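Chapter 7
Judging a Hand-Held Gripper Kit Before You Buy

What this chapter covers

What comes in a kit. How to read a spec sheet without getting fooled. How to set up a bench trial using household stuff. What to write down. When to send the thing back.

By the end you should be able to take a kit out of its box, run a fair trial in one afternoon, and say in plain words whether it fits the job you have. Not whether it is a good kit. Fits the job. Different question, and a lot of money gets wasted mixing the two up.

Opening case: the Rikum kit

A small packing shop, Larkusance, wants to teach an arm to sort and place light household goods. Candle stands, cloths, small decorations, craft bits. Before any arm moves, somebody has to show it how, many times over. So the shop looks at hand-held gripper kits. A person holds the gripper, does the task by hand, the kit records, the recordings go to training.

Three offers come in. One is too heavy for a full shift and gets dropped on weight alone. One is a service, Obura, where you mail your goods out and get recordings back. The last is the Rikum kit, sold through a dealer called Drelturex. Price 430 for a single gripper, mount and software key extra. The dealer allows a trial in February, 18 days, return shipping on the buyer.

The shop takes the trial. Rest of this chapter follows it, because it went partly well and partly badly and you learn more from that kind.

7.1 Start with the goods, not the gripper

Most buyers do it backwards. They open the box, admire the fingers, squeeze a foam block, feel happy. A foam block tells you next to nothing. It is soft, it is square, it wants to be picked up.

Go get the goods first. The awkward ones. For Larkusance the list was short:

Small rounded pieces with thread or cord on them
Thin wire goods that stand on a ring base
Cloths, any size, folded badly on purpose

Each one is hard in its own way. Rounded pieces roll and slip sideways out of flat pads. Wire goods give the fingers very little to hold. Cloth is cloth, it goes where it likes, and it hides whatever is under it. Put them on the table together and you get the kind of mess a real shift has.

Do not tidy the table between tries. Or tidy it once, at the start, and then leave it be.

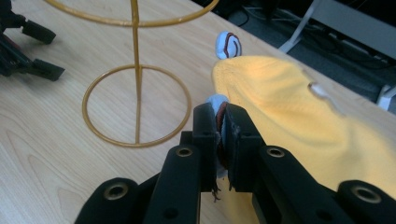
Figure 7.1 Bench trial, small goods. Flat pads closed on a coil-wrapped piece, threads hanging below the pinch point. A similar piece rests at the edge of the yellow cloth; wire stand at left.

Look at the pinch in Figure 7.1. The rounded top of the piece sits above the pads, so the fingers have it by the part below. With flat pads on a round item the contact patch is small. That can be fine for a slow lift. Whether it stays fine over a shift is something a still picture cant settle, which is why the trial sheet in 7.3 has a line for drops.

Look at the threads too. Loose ends below a grip are the first thing to worry about with craft goods. They can get into a joint. They can trail over the next item. Write it down every time it happens, even if nothing went wrong.

7.2 Reading the spec sheet

The sheet that came with the kit ran to 2 pages. Typical. Here is how to go through one.

Opening width. How far the fingers spread. Compare to your widest item, then add room for a sloppy approach. People aim worse at four in the afternoon than at nine.

Pad type. Flat, ribbed, or soft. Flat pads are simple to wipe and simple to model. Bad on round things, good on edges. Ask if other pads can be fitted and what a pair costs. Larkusance did not ask until the second week.

Link material. Plastic links keep the weight down. They also flex. Close the fingers hard on something solid and watch the tips from the side. If the tips splay, your recordings will show a grip that is tighter than it really is.

Joints. Check for play out of the box, then again at the end of the trial. Same test, same hand, same item.

Weight. Read it off the sheet, then ignore it and hold the thing at arms length while a kettle boils. You'll know.

Software. Does it save in a format you can open without the sellers program? If the answer is long, the answer is no.

7.3 The trial sheet

One page per operator. Keep it dull. Columns used in the case:

Item
Table state at start (clear, cluttered, cloth over)
Pick made first try, yes or no
Drops
Thread or cloth caught, yes or no
Time to put down where wanted
Remarks

Remarks is the column that gets read later. "Had to come in sideways." "Lost sight of it behind my own fingers." That second one turned up over and over in the case and became the main complaint against the kit. Big fingers close to the lens, small goods. Part of the view goes. An operator can lean over and look around them, but the recording is stuck with what the lens got.

7.4 What the trial found

Good: cloths. Flat pads and a light squeeze did well on folds and seams, better than the shop hoped.

Mixed: wire goods. Coming at the upright rod from the side worked. Coming at the base ring flat on the table was slow, and the pads kept scraping the wood.

Poor: small rounded goods, with the standard pads. Too many second tries. The dealer sent ribbed pads late in the trial and things got better, but there was not enough time left to fill a whole sheet. So that result is thin and should be treated that way.

Setup took around an hour, most of it on the software key. Two emails to Drelturex, both answered same day. Worth noting. Support during a trial is usually the best support you will ever get, so if it is slow then, walk away.

7.5 Kit or service?

Obura would have done the recording for them. Less fuss. But the goods at Larkusance change every season, and each change means another box in the mail and another bill. For a shop with a fixed line, the service can win easy. For a shop that swaps stock all the time, a kit in the drawer is worth more then it looks on paper.

The shop bought one kit, with the ribbed pads, and put off the second until the rounded goods had been run again properly.

Terms to know before Section 7.6

Pinch point: the spot where the two pads meet the item.
Contact patch: the area of pad really touching the item.
Play: loose movement in a joint that should be snug.
Approach: the path the fingers take in to the item, before closing.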